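Left gripper won't let go after an e-stop — anyone seen this?
Arms and Grippers > Faults and Safety

tessellate_40
Posted 25/05/2018
OK so I need some fresh eyes on this one. I run a two-arm tabletop setup, kitchen toys mostly, pick and place practice. Both arms have the Durngate controller. Last night the left gripper closed on something, I hit the stop because the right arm was coming in closer than I liked, and when I reset everything the left one just stayed clamped. No error. The status page said "open". It was very much not open!

I power cycled it 2 times and got the same thing. Third time it sprang open all at once while my hand was right there, and I got a good pinch on the thumb. Nothing broken, but I yelled loud enough to bring my neighbor over.

Firmware is whatever shipped in October. Has anybody had the gripper lie about its own position like this?

mudlark
Reply
Ouch. First question, what was it holding? And how crowded is your table? I had a thing once where the finger was wedged against another object and the controller took the stall for a finished move. Post a picture if you can.

tessellate_40
Reply
Sure, same table, same toys.
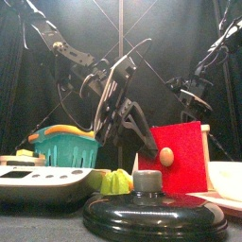

The stop itself was my call, and I'd make it again. The arms share way too much space in my layout and I haven't set up any keep-out zones yet (I know, I know). The left one works down low in front, and you can see how little room the fingers have between the cabbage and that gray knob on the pot lid, with the red board right behind. So mudlark's wedge idea could fit. What it grabbed last night was the lid knob, and that thing does not squish at all.

Kjell Hovland
Reply
I'm going to disagree with the wedge theory. A wedged finger gives you a stall current, and the Durngate logs that even when it doesn't show an error. Look in the drive log, not the status page. The status page shows the last commanded position. It has never shown the real one. I complained about this on the old Drorley board and got told it was "by design".

My bet is the e-stop cut power to the motor while the brake was engaged, and on reset the brake didn't release until the third try. That would explain the jump too, because the open command was still waiting.

mudlark
Reply
Kjell, that's possible, but mine logged nothing at all and it WAS wedged. I pulled it apart and there was a scrape on the fingertip. So I wouldn't be that sure.

tessellate_40
Reply
Went and got the log. No stall entry. There are 7 open commands in a row though, all from me mashing the button like an idiot. So I guess they were all lined up waiting for my thumb.

I also ran it slow this afternoon at 40 percent force with the stuff spread out more, wrist cameras on, and it behaved itself for the whole session.

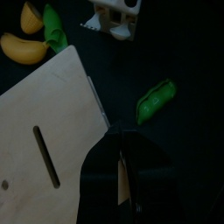
Not one hang. I stopped it mid-grip on purpose a bunch of times, standing well back, and it let go every time after reset. Which makes me happy and also bugs me, because now I can't reproduce it. Going back up to 100 percent force is the next test and I'm not in love with the idea.

ernero_fan
Reply
Swap it for an Ernero and be done. Mine drops the grip on e-stop, every time, no brake.

Kjell Hovland
Reply
Please don't give that out as general advice. A gripper that lets go on e-stop is a different hazard. Fine with a toy banana, terrible with anything heavy or sharp. Holding on stop is the right default for a lot of people. What's wrong here is the queue. Commands sent during a stop should be thrown away, and I'd call that a safety bug.

ernero_fan
Reply
Fair, I only ever pick up light stuff. Still rather drop a cup than get pinched.

chan_bench
Reply
I use the Chan adapter board between the controller and the gripper and it has a jumper for exactly this, "clear on reset". It's off from the factory. Tess, do you have one in there? It's a small green board by the power connector. If you do, move the jumper before you try full force again.

tessellate_40
Reply
I DO have one, had no clue about the jumper. It was off. Moved it over, then ran the other corner of the table for a while, the drawer and the bowl and so on, still at low force.

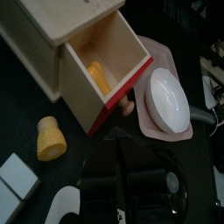
With the jumper on, I hit stop, mashed open on purpose, reset, and the gripper just sat there until I sent it a fresh command. So the surprise jump part looks fixed, at least at 40. The staying-clamped part I still can't explain. I'll pull the fingertips this weekend and look for mudlark's scrape.

mudlark
Reply
Check the inside faces too, mine was down near the tip where you can't see it without a flashlight.

Kjell Hovland
Reply
And cut the power at the wall before you put your hands near it. The stop button isn't enough for that job, the brake can still be holding the fingers under load. Let it sit a minute, then ease them apart with a plastic pry tool.

tessellate_40
Reply
Yes sir. Thumb is purple, lesson received. Will post the fingertip pictures when I have them off.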